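手持夹爪示教数据的采集与对齐教程（Zandora 流程第二版）

适用对象：已经装好采集端软件、准备自己录第一批示教数据的同学。本页只讲桌面操作任务的录制、时间对齐和筛选，策略训练另有一页。文中的命令名和目录名以实验室内部的 Zandora 工具包为准，换用别的工具时步骤相同，参数需要自己调。

方法本身不复杂：人手持夹爪完成任务，夹爪上的相机记录画面，后处理恢复夹爪的六自由度轨迹和开合宽度，再把这些量当作动作标签训练策略。难点集中在数据质量上。

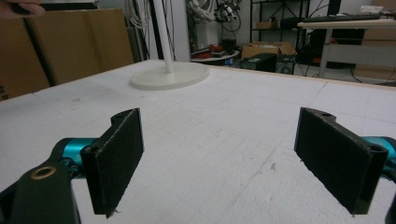
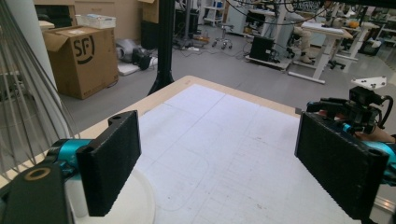 两个视角里都能看到相对的两片黑色指面，以及带浅灰色网格线的白色台面。

一、准备工作

1. 检查指面。两片手指表面应平整，固定牢靠。边缘起毛不影响抓取，但如果纤维伸到了两指之间，要先剪掉，否则宽度估计会在闭合段抖动。

2. 检查相机固定。用手轻推相机，不应有可感知的晃动。相机松动造成的误差在单条轨迹里看不出来，合并多条之后才会显现，到那时已经很难补救。

3. 整理线缆。给手腕留出足够的余量，做一次最大幅度的转腕动作，确认线不会拉紧。线一旦拉紧，操作者会不自觉地改变姿势，轨迹里会多出一段固定的偏转。

4. 锁定曝光和白平衡。自动曝光在夹爪靠近白色台面时会把画面压暗，特征点数量随之下降。我们的做法是把夹爪停在台面上方，调到台面不过曝，然后锁定。

5. 固定背景。建图开始以后，台面周围的箱子、架子和椅子都不要再挪动。背景里静止的杂物对定位有帮助，不必专门清空；会走动的人才是问题，请同屋的人尽量避开相机正前方。

二、建图

每换一次场地布置，都要重新录一段建图视频。手持夹爪绕台面缓慢移动，先高后低，最后回到起始位置附近，让首尾画面有足够重叠。移动时以平移为主，原地快速转动容易丢失跟踪。

录完后运行 zd-map，查看输出的轨迹图。首尾两点应当重合；若明显分开，直接重录，不要试图用后面的数据去修正。Donal Madigan 试过在错误的地图上做全局优化，图看上去闭合了，台面却有轻微倾斜，策略学到的下降高度一侧偏高、一侧偏低。

三、标定开合宽度

把夹爪完全张开，停顿，再完全闭合，停顿，重复 2 次。停顿的目的是给算法留出稳定的极值段。动作太快时，极值只落在一两帧上，容易被滤波削掉。

标定完成后运行 zd-width，检查曲线。正常的曲线在两端各有一段平台。如果闭合端没有平台，多半是两指没有真正贴合，或者指面安装不正。

四、录制示教

1. 每条示教从同一区域开始，但不要求起点完全一致。起点过于统一，策略在部署时稍有偏移就会失败。

2. 动作保持匀速，抓取前短暂放慢。不要在半空停下来思考，停顿会被当成有效动作学进去。若中途犹豫，作废重来。

3. 物体摆放要有变化。我们把台面划成若干区域轮流摆放，由另一位同学负责摆，操作者不参与决定位置。

4. 抓取失败后又补抓成功的轨迹单独存到 recover 目录，不要混进主数据集。这部分数据是否有用要看任务，下文有说明。

5. 每录完一批换人。疲劳之后的轨迹普遍偏低，指尖会蹭到台面。

五、时间对齐

画面和宽度信号来自同一路视频，不需要对齐。如果部署端的机械臂另有状态反馈，就要测量它与图像之间的延迟。方法是让机械臂做正弦往复运动，分别从图像和关节读数计算位移，求两条曲线的互相关，峰值对应的时间差就是延迟。

不要把测得的延迟写进训练数据，而应在部署时补偿。原因是同一批数据可能用在不同的机械臂上，各自的延迟并不相同。Cillian Daly 最初把延迟写进了标签，换臂以后全部重新导出了一遍。

六、筛选

运行 zd-filter，会按以下条件剔除轨迹：

跟踪丢失超过阈值；
相邻帧位移过大；
全程没有闭合动作；
夹爪高度低于台面平面。

剩下的由人工快速过一遍。不必逐帧看，拖动进度条检查开始、抓取、放置和结束即可。

以 Dascombe 任务为例，我们共录了 646 条，其中 66 条被剔除，余下 580 条进入训练集。被剔除的多数是跟踪丢失，集中在夹爪贴近台面的阶段，那时画面里可用的特征最少。台面上的网格线有一点帮助，但线条颜色浅，网格又是重复图案，不能单靠它定位。

七、结果与观察

Muireann Dolan 用同一份数据训练了两个版本，一个只用主数据集，另一个加入 recover 目录。加入之后，策略在第一次没夹住时会重新张开再试；不加入时，它往往空着夹爪继续走向放置点。代价是前者偶尔在已经夹稳的情况下也会松开一次。对于易碎物体，建议不加。

筛选的影响比预想的大。不做筛选直接训练，策略能学到大致路径，但抓取前的高度不稳定。只做自动筛选、不做人工检查，结果已经接近完整流程，时间紧的时候可以先这样用。

换到 Retton 台面后，旧策略的表现明显变差。补录少量新台面的示教并混合训练，可以恢复大部分性能。补录时记得重新建图。

八、常见问题

轨迹整体漂移：先查相机是否松动，再查建图之后有没有人动过背景里的大件物品。

宽度曲线有毛刺：检查指面边缘，检查曝光是否锁定。

某一位操作者的数据总被剔除：看他的转腕速度，通常是转得太快。让他先跟着节拍器练几条。

zd-map 运行到一半退出：多半是磁盘空间不足，中间文件在 tmp 目录下，可以手动删除。

参数文件放在仓库的 configs/lynch 目录下，修改前先复制一份。工具包的问题找 Malachy Brophy，数据目录的写权限找 Donal Brophy 开通。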